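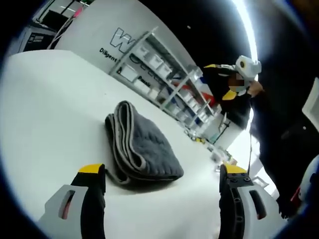 *The gray towel on the white table, between the two yellow fingertips.*

2021-04-08

I have been meaning to write this week down properly, and tonight the tea is made and the laptop is shut, so I will try. We finally have a number for the towels, and I'm so pleased about it that I've told my mother twice (she asked both times whether the robot could come and do hers).

The question was simple enough when Farhad first put it to us back in October. If people do the folding with the hand-held grippers, and the arm learns only from what those grippers see, how many folds does it need before it can manage a towel it has never met? Selma guessed low and I guessed high, and we wrote both guesses on a card that has been living in my desk drawer ever since.

We ended up with some 2,000 folds all told. After Austra's sorting – she is much stricter than I am, and throws out anything where a finger slips off a corner or the towel goes out of view – we kept 1,338. I sulked a little over the ones we lost, as I had made a good many of them myself and my wrists remember every one. But Austra trained it both ways, once on everything and once on her smaller pile, and the smaller pile won. It wasn't close either! With the full set the arm kept pausing halfway through the second fold, hovering over the towel like someone who has walked into a room and forgotten why. With hers it mostly just carries on.

Mostly. We ran 291 test folds on Vallik (the older arm, the one with the squeaky elbow) and the thick towels are still the trouble. Once a towel is doubled over twice there is such a fat edge to get hold of, and the fingers either pinch only the top layer or push the whole bundle along the table. Spyros thinks we should open the fingers wider on the approach and come in lower. I think we start too far away. We argued about it very happily over soup and settled nothing, so tomorrow we try both.

The other thing I want to remember is about speed. Golshifteh folds slowly, much more slowly than the rest of us, and I had privately worried that her folds would make the arm sluggish. Then I looked at which ones Austra had kept, and hardly any of Golshifteh's had been dropped. I told her so in the hallway and she went quite pink. I mean to slow down myself, though I know perfectly well that by mid-afternoon I'll be rushing again.

Things for tomorrow: charge both grippers, ask Farhad about time on the second arm, bring in the old bath towel from home for the thick tests, and dig that card out of the drawer. Selma was nearer, and I owe her lunch.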